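GRISINE PROJECT
Safety and Faults Meeting: Minutes

Held in the Cullard meeting room, 11 Jun 2018

Present: Simin Bahrami (chair), Sepehr Jafarzadeh (controls), Mei-kuen Pan (station operations), Sânziana Enache (safety)
Apologies: Simin Kiani
Minutes: M. Pan

1. Minutes of the previous meeting

The minutes of the April meeting were accepted with one correction. The spare gripper cable is held at Cullard and not at Dramport.

2. Report on the fault at the cup station

S. Jafarzadeh reported that during cup sorting the left arm failed to stop when the stop command was sent from the operator's keyboard. The arm completed its move toward the cups and held position with the gripper closed. The operator then pressed the hardware stop, and power to both arms was removed. No injury occurred and no cups were broken.

The log for the left arm contains 1,359 entries for the session. The stop command was received by the control computer but reached the arm 496 milliseconds late. The limit set for the project is 40 milliseconds. The right arm received the same command within the limit.

The chair asked whether the operator had been inside the marked area at the time. M. Pan confirmed that the operator had been at the desk throughout.

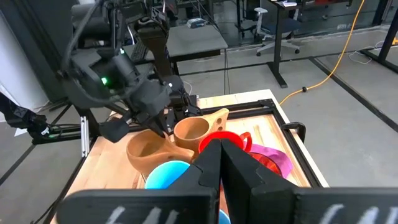

3. Cause

S. Jafarzadeh stated that the delay was traced to the message queue on the left controller. Position updates had been given the same priority as stop commands, and the stop command waited behind them. The setting was introduced with the April software update and was not listed in the change notes supplied by Jalali.

S. Enache asked that the minutes record her concern that a change affecting a safety function had been installed without review. The chair agreed. It was noted that the review form has no question on message priority and that one must be added.

The meeting then considered whether soft items on the table had contributed. Cloths and a blanket are used at the station together with the cups and buckets, and an earlier report had suggested that fabric caught in a gripper could raise the motor load and slow the response. The load readings for the left arm were normal up to the time of the stop, and this explanation was set aside.
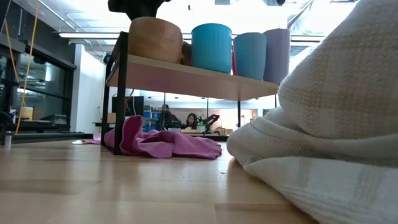 ITEM 4: ACCESS TO THE WORK AREA

S. Enache presented her review of access during powered work. The present rule requires all persons other than the operator to remain behind the floor tape while either arm is live. She had found the rule posted at one entrance only. She had also found that staff from neighboring benches were unsure whether it applied to them.

M. Pan proposed a distance of 400 millimeters beyond the full reach of each arm, to be marked on the floor in a second color. S. Jafarzadeh supported the proposal but asked that the operator's desk be left where it is, within reach of the hardware stop. The proposal was agreed.

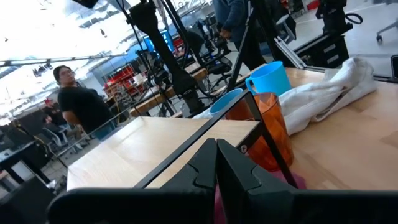
The rule on standing near a live arm was discussed at greater length. S. Enache considered that it should cover visitors and office staff as well as operators, and that it should be explained to them in person before they enter the room. People do stand and sit on the far side of the station from the cups, with an arm between, and the rule as written speaks only of the front of the table. It was agreed that the wording will be changed to "any side of the table" and that chairs will be kept outside the new line during powered work.

5. Return to service

S. Jafarzadeh reported that the queue setting had been corrected on both controllers. Bench tests of the stop command were within the limit. He requested permission to resume two-arm work at reduced speed.

S. Enache did not object to reduced speed but asked that the hardware stop be tested at the start of each shift and the result signed for. She asked further that the two arms not be permitted to enter the cup area at the same time until the full test report has been received.
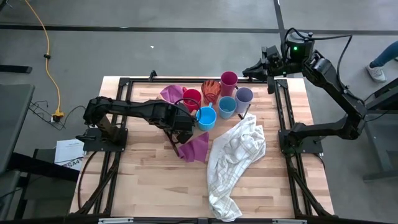 The chair accepted both conditions. M. Pan noted that single entry will lengthen each sorting cycle and that the Dramport delivery schedule may need to be revised. The chair will write to Dramport on this point once the test report is available.

6. Actions

S. Jafarzadeh: full test report on the stop command, both arms.
S. Jafarzadeh: written request to Jalali for complete change notes.
M. Pan: second floor line and notices at all entrances.
S. Enache: revised access rule and addition to the review form.
S. Kiani: shift sheet for the hardware stop test.

7. Other business

None. The date of the next meeting will be set when the test report has been circulated.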